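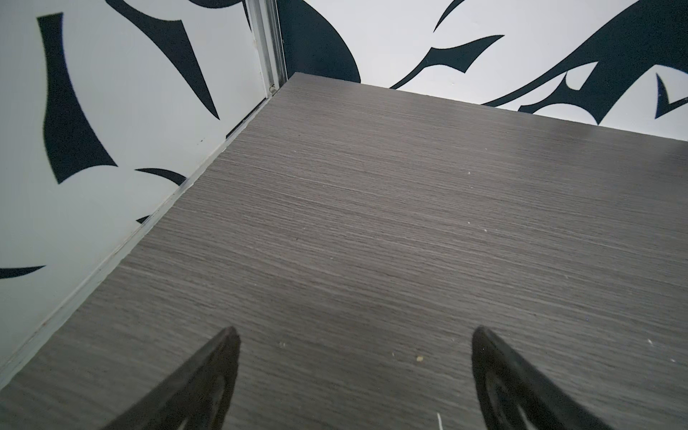
19/05/2023

Quick one tonight, bread's in the oven and I've got to be up at 5.

So the choir. Finally went back. Hadn't sung a note with other people since January and my voice was shot by the second page, but I got through. Wutdale hall is freezing, as per usual, bring a jumper. Two jumpers.

We're doing a mass setting that Jadwiga dug up, dated 1685 on the front of her photocopy, composer's name smudged out to nothing. Lovely thing. Slow. The altos get the tune for once and then lose it to the tenors, typical. There's a bit near the end of the Kyrie where everybody drops out except the basses and last night the basses also dropped out. Leszek put his pencil down and just looked at the ceiling for a while.

Ran the Gloria 4 times. Still can't get the entry after the long rest, I come in early every single time. Pranab taps it out on his folder for me now, which helps, except when he's lost too.

Parking. If you're coming on a Friday don't use the bit behind the butcher's, they've started locking the gate. Ksawery was stuck there till nearly ten. Street out the front is fine after six.

Other things I meant to write down before I forget:

The Latin. We're going with the Italian sort of pronunciation, not the German one, so everyone who learned it the other way for the last concert has to unlearn it. Me included. Kept spitting out hard g's all through "agimus" and getting looks.

Scores need to come back in the colour folders, red for sopranos and so on. Mine's got tea on it. Sorry Jadwiga.

Kacper wants to know who can do supper next time. I said I'd bring a slice, proabably the lemon one, unless the shop's out of condensed milk again.

Also trying to practise at home more. Neighbours haven't complained yet. I do the scales in the car mostly, windows up, lights at the highway are good for a full octave and a half if you hit them red. Got a favourite set of lights now.

Concert date still not settled. Leszek says spring, then says maybe earlier, then changes the subject to vowels. Will post it here when I hear somthing definite.

Right, timer's going.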